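Reviews > Software > Robot Learning

Filed under: Methods We Tried

Latest | Reviews | Forum | About

Brimov, reviewed: a stacking method with opinions

Brimov promises to teach a simulated arm to stack cubes from 15 demonstrations. Jolene Ruawai recorded ours over one lunch, and I trained on them for 300 epochs, expecting very little.

I got more than that. Over 200 test runs, red went onto green in most of them, and our old Skustgate baseline now looks like it was guessing — I suspect it was. The failures are less charming. Turn the red cube well off square and the policy dithers above it like a man choosing a melon.

The install is a chore. Tane Maihi found the config file has 403 lines, and the one you want is called "misc."

Worth a weekend if your cubes behave. Both blocks down, fingers open, red one at an angle: 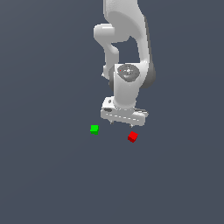
What we'd change

Random cube rotation on by default, please, and a real name for "misc."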